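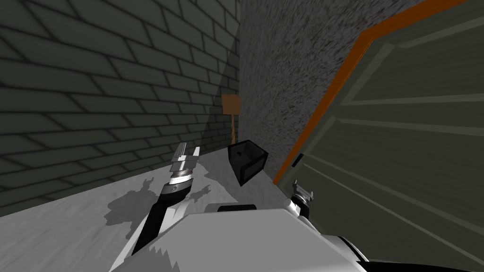 Setting up the corner task for the Tumska robotics club

These steps are for members working on the two-arm robot in the Grivora simulator. You need a club login and the Gedia controller files from the shared folder.

1. Open the room file and press Reset. Both arms go back to their starting pose.

2. Pick one arm and leave the other parked. The task can be done with either, but do not switch halfway through a run.

3. Set the arm speed to 30 per cent. You can raise it later, once you have a clean run saved.

4. Switch to the wrist view and open the fingers fully before you move in. Come down slowly and line up the gap with the object. Close the fingers only when it sits between them.
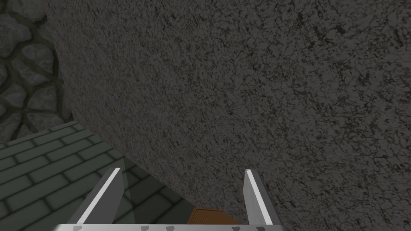
Mansour team: we found 30 per cent still too quick for the last bit and dropped to 9. It takes longer but we stopped knocking things over.

If you do lower the speed, change the time limit as well. The default is 100 seconds. Set it in the run menu, not in the controller file, or it will be lost at the next reset.

5. Back the arm out along the path it came in by. Turning the wrist close to a wall is the usual cause of a failed run, so pull clear of the corner first.

6. Save the log under your team name and the run number. A full log has about 980 lines. If yours is much shorter, recording was started late and the run has to be repeated.

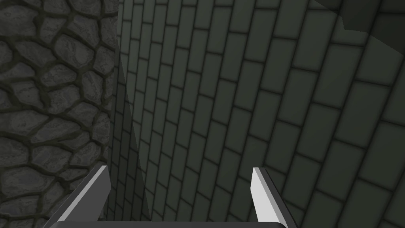

Tumska, December 29, 2024

The room file has been updated. Delete your old copy before you download the new one. Logs made with the July version can still be opened but will not be marked.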